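Support > Lokus Hand Grippers > Set-up Guide > Section 3: Preparing the table and first session

We use cookies to remember your language and your place in the guide. Accept | Settings

3. Preparing the table and first session

This section is for the Lokus hand gripper pair, order number 741. Please finish Section 2 (charging the recorder and pairing) before you start. If you bought the set through Corside, the clamp brackets come in a separate bag and you find them under the foam.

3.1 Placing the work table

1. Choose a table with a plain top that does not shine. Light wood works well. Glass and polished metal confuse the tracking.

2. Leave free floor on the side where you will stand. You need to step back without touching a cable.

3. Fix the clamp brackets on the table edge by hand, then a quarter turn with the key. Do not use a power tool.

CAUTION: The brackets can mark soft wood. Put the felt strip between the bracket and the table.

3.2 Connecting the grippers

1. Switch off the recorder.

2. Connect the left gripper to port L and the right gripper to port R. The plugs have the same shape, so please look at the letter on the cable sleeve.

3. Lead the right cable along your forearm and fasten it with the soft strap. The strap should be closed but not tight.

4. Switch on the recorder and wait for the steady light. If the light blinks after 2 minutes, go to Section 7, Faults.

NOTE: If you are left-handed you do not need to exchange the grippers. The software Morgan has a setting "Main hand" and this is enough.

3.3 Checking the fingers

1. Open both grippers completely. The two pads must come to the same height.

2. Close slowly until the pads touch. You should feel no step and hear no click.

3. Wipe the pads with a dry cloth. Small dust on the pads is normal and has no influence on the grip, but oil has. Do not use alcohol, it makes the surface hard.

4. Hold each gripper over the bare table top with the pads open, and look at the camera picture in Morgan. Both pads must be visible, left and right, with free table between them. When one pad is missing in the picture, loosen the camera screw, correct the angle and tighten again.

CAUTION: Keep your free fingers away from the joints behind the pads when you close the gripper. They can pinch.

3.4 Arranging the objects

For the first session we recommend a small raised shelf on the table with two containers on it. A shelf teaches you to judge height, and this is the point where most new users have difficulty.

1. Place the shelf so that you reach its front edge without stretching.

2. Put the containers on the shelf with a clear distance between them. The open gripper needs space on both sides of a jar.

3. Use contents which you can see from outside, for example a white and a brown powder. Close the lids firmly. Fill no more than half for the first days - a full jar is heavier than you expect at the end of the gripper.

4. Check that the shelf does not rock. Look at every leg where it meets the table.

NOTE: Powder sticks to the inner wall after the jar was tilted. For Morgan this is no problem.

3.5 First session

1. Stand in front of the table with both grippers open and press Start in Morgan.

2. Move one gripper to the nearer jar. Come from the front and a little low, with the pads wide open, and stop before you touch.

3. Wait for the short tone. Then go back to the table top.

4. Repeat with the other hand.

5. Do 3 rounds and press Stop. Save under a name without spaces.

If your recordings go to the Zevcombe archive, upload them with the head view and both gripper views together. Single views are refused by the upload page.

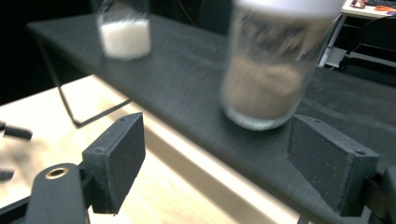
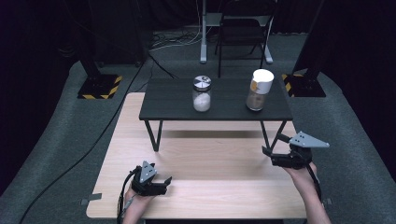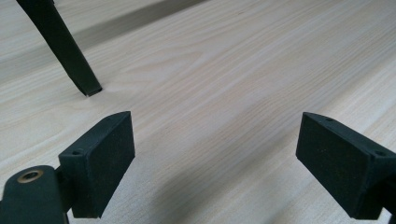 Fig. 3-2. Work table with hand grippers. First and last: gripper views, pads open. Middle: head view with both grippers and the two containers on the shelf.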